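Part 4: Setting up your fan club's streaming and voting desk

OK, so you've read Parts 1 to 3, you've got your accounts, and you know what a comeback week is. Now comes the part I like best! This section walks you through setting up a proper desk for release day, so that when your group's new single drops you're voting, streaming and posting without hunting for a password in a drawer. I wrote it for the members of our club (we follow the vocal group Nirkisetti, hence all the references to them), but it works for any idol group with a weekly chart show and a fan vote.

I'm Paloma Lyons, by the way. I've run the release desk since the Huster single, and I have made every mistake in the cautions below personally.

What you need before you start

A laptop or desktop computer with a current browser
A phone that you can leave plugged in
A pair of headphones
The club spreadsheet (ask Hazel Nguyen-Tran for the link if you joined after September)
A paper notebook. Yes, paper. The site for the chart show went down during the last finale and my notes were the only thing I had.

Note: You don't need a second monitor. Lyle has three and he still votes slower than I do.

4.1 Sorting out your accounts

1. Open the club spreadsheet and find the tab called Accounts. Make a copy for yourself before typing anything in it.

2. List each service you'll use in the first column. For most of us that means one music streaming service, one video service, the Staden voting app and the fan community.

3. Log out of everything, then log back in, one service at a time. I know it's dull. Do it anyway, because release morning is a horrible time to learn that your password expired.

4. In the Staden app, go to Profile, then Region, and check that it matches where you live. The app resets this after some updates and doesn't mention it.

5. Still in the app, tap the little ticket symbol in the corner and write down how many tickets you have. Ordinary members can hold up to 247 at a time. Anything you collect over that is lost.

6. Turn on two-step login wherever it's offered and print your backup codes.

Caution: One person, one account! Please don't make extras. The voting app checks for duplicates after the vote closes and throws out all the tickets from the accounts it flags, including your real one. We lost Birdie's whole season of tickets that way (she'd made a second account years before and forgotten about it), and she was heartbroken.

Caution: Never write a password in the shared spreadsheet. Not in a hidden column either. We can all unhide columns.

4.2 Collecting your tickets

You earn tickets by checking in, watching the short ads, and doing the daily quiz. The quiz is silly and I love it.

1. Set a phone alarm for your check-in. The app's day starts over at midnight Korean time, so work out what that is for you and set the alarm an hour later. Mine goes off at breakfast during the winter, and then the clocks change and I mess it up for a week.

2. Check in. You'll see a stamp on the card.

3. Watch the ads. You can do 12 a day. If one freezes, close the app fully and reopen it, and the counter should pick up where it was.

4. Do the quiz. Wrong answers cost nothing, so guess away.

5. When you get close to the limit, stop watching ads and only check in. That keeps your streak going without wasting anything.

Note: Tickets come in two colors. Blue ones last until the end of the season. Yellow ones disappear after 19 days, so always spend yellow first. The app does NOT do this for you. It spends whichever color is showing on the button, and the button starts out blue. Tap it once to switch.

If you only remember one thing from this page, make it the yellow tickets, please.

4.3 Building the playlist

Streaming counts toward the digital part of the score. It's also where people get carried away, so a few ground rules from me. Listen like a human being. Have the volume up. Take breaks.

1. Start a new playlist and give it a normal name. "Morning songs" is great.

2. Put the new single first.

3. Add two or three other songs by the same group. I usually go for a B-side, something from the debut, and then the ballad that made Eustaquio cry on the bus.

4. Add the single again.

5. Add a few songs by anybody else you enjoy. This part matters more than you'd think! A list with a single track going round and round gets filtered by most services, and then none of it counts.

6. Keep going until the list runs 132 minutes or thereabouts on the player's total. Longer is fine too.

7. Turn off shuffle and repeat-one. Repeat for the whole list is fine.

8. Save it, play the first few tracks, and check that your listening history is picking them up. If the history stays blank, you're probably in a private session. Look in settings, switch that off, and try again.

Caution: Don't mute the player. If you need quiet, plug in the headphones and set them down on the desk. Muted plays may not be counted, and there's no way to get them back.

Note: Hazel makes a shared playlist for every comeback and puts it in the community the night before. You're welcome to use hers as is. I like making my own, because then I get to argue about the running order with Lyle.

4.4 Laying out the desk

You can skip this if you vote from bed. No judgment, I've done it.

1. Put the computer in the middle with two browser windows side by side. Left window: the music player. Right window: the community page, sorted by newest.

2. Put the phone on a stand to the side of your writing hand, plugged in, with the voting app open. Turn off auto-lock for the day.

3. Open the notebook to a fresh page and write the show's start time in YOUR time zone at the top, in big numbers.

4. Under that, write the code for the text vote if your country has one. Leave a gap. The code changes when the lineup is announced, and you will want to cross the old one out.

5. Water goes on the floor or on a different table. (Birdie. Keyboard. Iced coffee. Enough said.)

6. Put your lightstick somewhere you can reach it, and take the batteries out if you're not going to use it for a while. Old ones leak, and I had to scrub mine with a toothbrush.

Note: If you share the room with somebody, warn them. Kettunen fans in my building once knocked on my door to complain, and then it came out that they were watching the same show, and we ended up watching the encore together.

4.5 Doing a practice run

We do one practice run as a club before each comeback. The last one was 30 March 2025 and it took less than an hour, including chatter. If you miss it, do it by yourself like this.

1. Pick any poll in the voting app that's open and doesn't matter to you. There's always one for best stage outfit or something along those lines.

2. Start a timer.

3. Open the poll, switch the button to yellow, enter a small number of tickets and press Vote.

4. Wait for the confirmation. Take a screenshot.

5. Upload the screenshot to the spreadsheet tab called Proof, next to your nickname.

6. Stop the timer. If it took you more than five minutes, go through it once more.

The live vote window on the show is short. It opens after the last nominee has performed and closes before the winner is read out, and on a packed night that's hardly enough time to find your glasses. Practice really does help.

Caution: Check the spelling of the group before you press Vote. There are two acts on the list that start with the same four letters. Votes can't be moved afterward, and I once gave a very nice soloist a very nice evening.

4.6 When something goes wrong

The app shows a white screen.
Close it, wait a moment, open it again. If it's still white, switch from wifi to mobile data. Don't uninstall it! You'd have to log in again, and the login email can take ages on show nights.

The app says "Vote already used."
You voted. Look in Profile, then History, and you'll find it there. Take your screenshot from that page.

Your ticket count dropped and you didn't vote.
Yellow tickets expired. I'm sorry. See 4.2.

The music player stops by itself.
Most services ask whether you're still listening after a while. Tap yes. On some phones the battery saver is what's stopping it, so turn that off for the day.

The spreadsheet is locked.
Eustaquio locks it while he's adding up the totals. Post your numbers in the community thread and he'll put them in for you.

The livestream is behind everybody else's.
Refresh once. If it's still behind, get off the community page until the winner is called, or you'll be spoiled by forty people typing in capitals.

4.7 After the show

1. Write down how many tickets you have left, blue and yellow.

2. Turn auto-lock back on. I forget this every time and wake up to a dead phone.

3. Fill in your row on the Totals tab by the next evening.

4. If the group won, post your favorite encore moment in the thread. If they didn't, post it anyway, and pick a performance instead.

5. Drink some water and go to sleep. There's another show the next day, with a different scoring system, and that one is covered in Part 5.

Questions about any of this can go in the Help thread. I read it most evenings, and Lyle Calloway covers when I'm at choir.
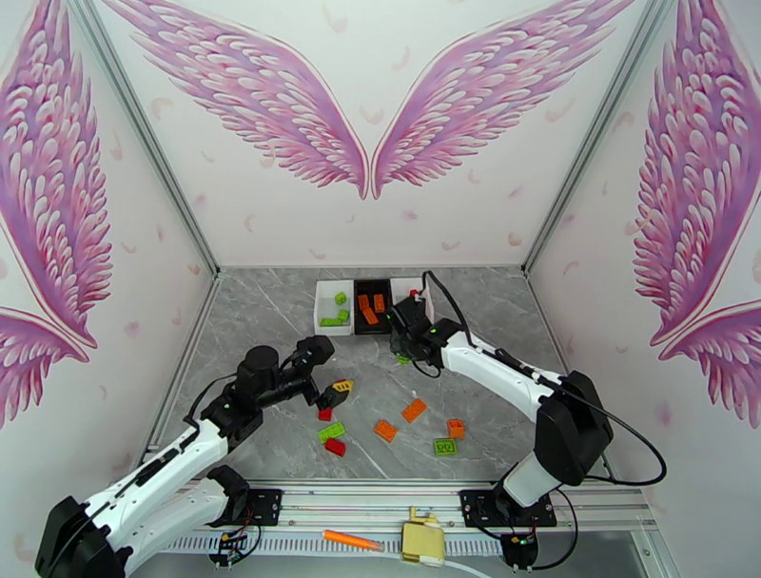 Fig. 4. Pink and purple wings on the walls around a marbled surface.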